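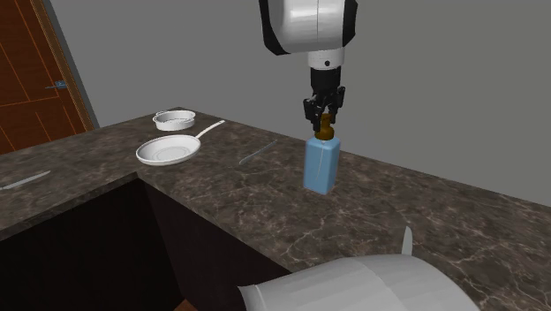 Before we spend the equipment money for this year I would like that we agree on the order of things, so I answer to the message from July 20, 2019 which is quoted at the end. My opinion is that the second arm can wait and the grippers can not. In the kitchen simulation we already work with the parallel gripper on bottles with a pump head, and it takes the light-blue one by the brown pump, from the top, with the fingers pointing down. On the real bench I would not like to depend on such a grasp. A pump head is narrow, and the whole bottle is held by it. The knives lying flat on the counter are the other worry. Our present fingers are too thick to go under a blade, and we should not buy an arm to find this out a second time.

I have asked for prices for the following:

Fingers, Tsuji, narrow type with soft pads. 555 euros for one pair, delivery 18 working days. I propose two pairs. The pads are sold separately, but the first set is included.

Wrist force sensor. Vorholm can lend us one for 19 days and after that we must decide. They want the mounting drawing first. I don't have the drawing for our flange, please send it if you have it.

Countertop for the real kitchen corner. The model is L-shaped, and Unden has offered to cut the same shape. They ask if we need real stone. I told them no, but the surface should have a similar pattern with veins, because the camera people want to compare with the rendered one. The price is not fixed yet. The cutting plan must show where the robot base stands, as we need to come close to the front edge.

Small items (pans, bottles, dishes, blunt knives). I would put this under consumables and not under equipment. Then we don't need a separate approval for each pan.

For the arm itself, the Bodow offer is valid until November. So we lose nothing if we first do the trials with the new fingers. If the trials are bad, we will also know better which payload to ask for.

One question remains about the service contract. I understood that it is counted from the day of delivery and not from the day of installation. Can somebody confirm it? Last time we had the box standing in the corridor for seven weeks and paid for all of them.

Please write your objections to the list and not only to me.

On July 20, 2019 the lab planning list received:
> I think we should order the second arm now, while the
> Bodow price is good. The simulation is running and we will
> need two arms sooner or later. Grippers and furniture can go
> in the next round. Is there any reason to wait?
> Also, who is keeping the list of small items?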